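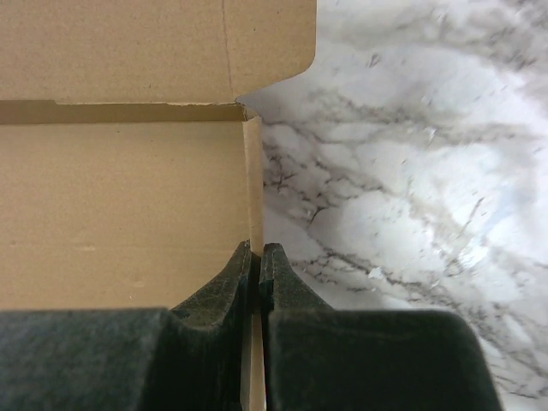 Good morning. I'm going to talk about shipping damage and what we did to bring ours down last year. I buy packaging for Rollance, we sell kitchen glass by mail, and until last March I picked boxes mostly by price. We had a return rate on broken goods that I was not proud of. When I started opening the returns myself, the glass was usually broken near a corner of the box, and the padding was all in the middle. Corrugated board has its strength along the walls. A flap folded back on its crease, like the one on the slide, has very little of its own until it is closed and taped. So we started looking at corners and closures first and left the padding for later.

(Pause. Ask who in the room handles their own returns.)

The first thing we changed was the record keeping. Before, a return was marked "damaged" and that was it. Wahyudi Halim in our Trenalville warehouse made a one-page form with a sketch of a box on it. Whoever opens the return puts an X where the box is crushed and an X where the item is broken. It takes less than a minute. We collected 200 of those before we changed anything else, and it was dull work, but I would do it the same way again.

What the forms showed: most of the crushed corners were on our two biggest boxes. We were using those for orders that didn't fill them. The packers had been told to use up old stock, and they did what they were told. That was my instruction, so that one is on me.

(Skip the next part if we are running late.)
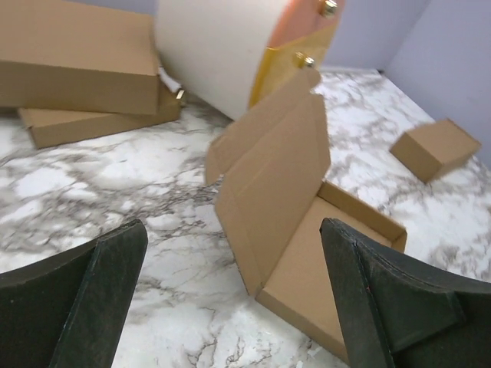 Second change, box sizes. We went from nine sizes to five and dropped both of the big ones. Fewer sizes sounds like a worse fit, but the old nine were bunched together at the large end. Most of our single-item orders now go out in a mailer, the brown corrugated kind you see open here. A mailer like ours folds up from one piece, so there is no bottom seam to tape. It costs more per box than what we had. We ordered 1000 from Babaei as a trial and kept the old boxes going on the next packing line so we could compare.

Third change, the drop test. You can pay a lab, and for a new product line we do. For everyday changes we drop it ourselves in the loading bay - flat, on an edge, on a corner, 3 times each, then open it up. Use the real product. We tried it with bags of sand at first and learned nothing about glass.

Results. Breakage on single-item orders went down by almost half over the trial. On large orders it barely moved, and I don't have a good answer for that yet. Lavon, our carrier for the western routes, thinks it is stacking in the trailers. They may be right. We are going to put the same form in with their depot staff and see.

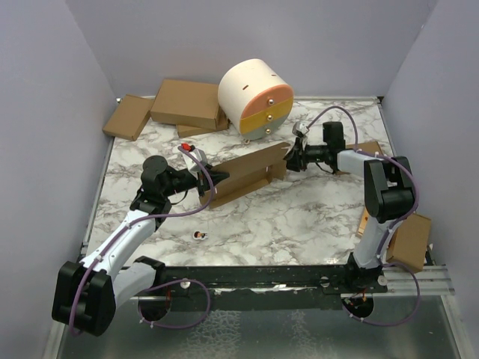

Two arms on a shared rail, walls on three sides.

Costs, quickly, as people always ask. Board went up, padding went down, tape went down a little. Labor stayed the same. The savings were in replacements and in the phone calls that come with them.

If you want the form, leave me your email on the sheet by the door. It prints on plain letter paper. Change the sketch to match your own box.

(Questions. If somebody asks about paper padding against air pillows, say we are still testing and have no numbers.)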